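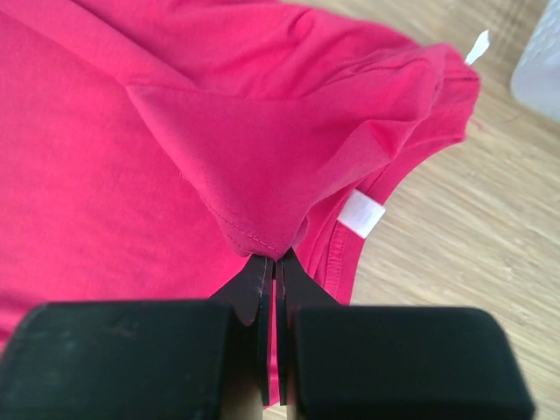

How to Wash a Bright Cotton Shirt Without Wrecking It

Most laundry advice is repeated by people who have never tested it. I wash a lot of strongly dyed cotton, and I have stopped believing a good part of what gets passed around. What follows is the routine I have ended up with, along with the tips I would skip.

Start with the vinegar story. You will read that a cup of white vinegar "locks in" the color of a new shirt. I have tried it and seen no difference. Modern dyes are set at the factory or they aren't set at all, and salad dressing won't change that. Salt gets the same claim and deserves the same doubt.

What you need: cold water, a liquid detergent without bleach, and a white rag you don't care about.

Step 1. Test for bleeding. Wet a hidden spot, such as the inside of the hem, and press the rag on it for 5 minutes. If color comes off, wash the shirt alone until the rag stays clean. Don't trust those sheets that promise to catch loose dye. They catch some. I wouldn't bet a white towel on them.

Step 2. Turn it inside out. This one I do believe. Much of what looks like fading is surface fuzz from rubbing against zippers and the drum.

Step 3. Use less detergent than the cap suggests. The people who print the lines on the cap also sell the detergent. Half is plenty for a small load that isn't muddy.

Step 4. Pick the short cold cycle. Mine runs 20 minutes. "Delicate" is fine too, but on my machine it mostly seems to mean "longer."

Step 5. Take the shirt out as soon as the cycle stops. A damp shirt left in a heap dries with hard creases and may pick up a smell.

Step 6. Shake it once, hard, and dry it in the shade. Sun is tough on reds and pinks. I don't use the dryer for these at all, whatever the label allows.

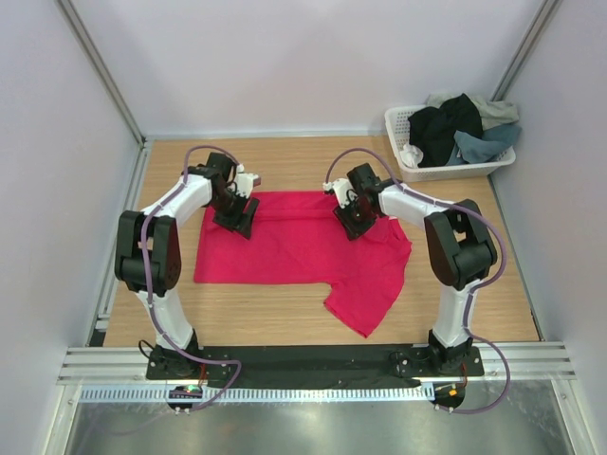
Creases are where the really doubtful advice begins. Hang it in a steamy bathroom, they say, or toss it in with ice cubes. The first does a little if you have all morning, and the second I would call a party trick. A table does more. Lay the shirt out flat, like the pink-red one spread across the tabletop, and smooth it from the middle toward the sides with your palms while it is still slightly damp. Pull the hem gently until it runs straight. Don't stretch the neck.

If you must iron, go inside out on medium and keep moving. Steam irons that claim to be safe on every fabric still leave shiny patches on dark cotton, so try a sleeve first.

Storage: folded, in a drawer, out of the light. Hangers pull the shoulders of knit shirts out of shape, padded ones included, just more slowly.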